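Zavomon Assembly Study: Frequently Asked Questions
Last updated Feb 10, 2020

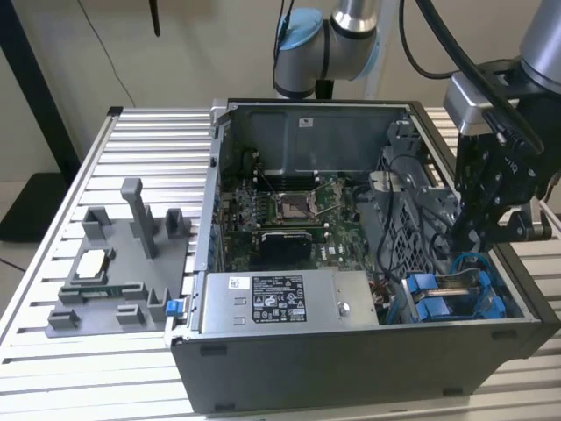

The Zavomon study is carried out at the Mollasberg laboratory of the Iltum Institute. It examines whether a robot can learn to fit parts into a desktop computer from recorded demonstrations, without a separate program for each part. The answers below address the questions we receive most often.

What does the method consist of?
An operator guides the robot through a task, and the motion and contact forces are recorded. A learned policy then proposes each movement, while a conventional force controller limits how hard the gripper may press.

Why was computer assembly chosen?
The parts are rigid, the tolerances are small, and cables get in the way. Sockets and memory slots also require different amounts of force, so a method that relies on position alone tends to fail.

Why are the parts placed in a printed fixture?
The fixture gives each part a known starting position. Drawings are available on request and may be altered freely.

How much data was collected?
The current release contains 463 demonstrations. A further 2,000 automatic attempts were recorded for evaluation and were not used in training.

What are the main results?
With 36 demonstrations of a given part, the policy completed insertion in almost all trials when the case was in its usual position. Results were clearly weaker when the case had been rotated or when a cable lay across the slot. We regard the second problem as unsolved.

How does this differ from the Athumani baseline?
Athumani plans the full path before moving. Our method revises its plan after contact - a slower process, but one that recovers more often from a small misalignment.

Is a failed attempt repeated?
Yes. The robot may retry up to 3 times. After that the attempt is logged as a failure and an operator resets the part.

May other laboratories use the data?
Yes, for research purposes. Requests should be sent to the Mollasberg office in writing, with a short statement of intended use. The next release is planned for October.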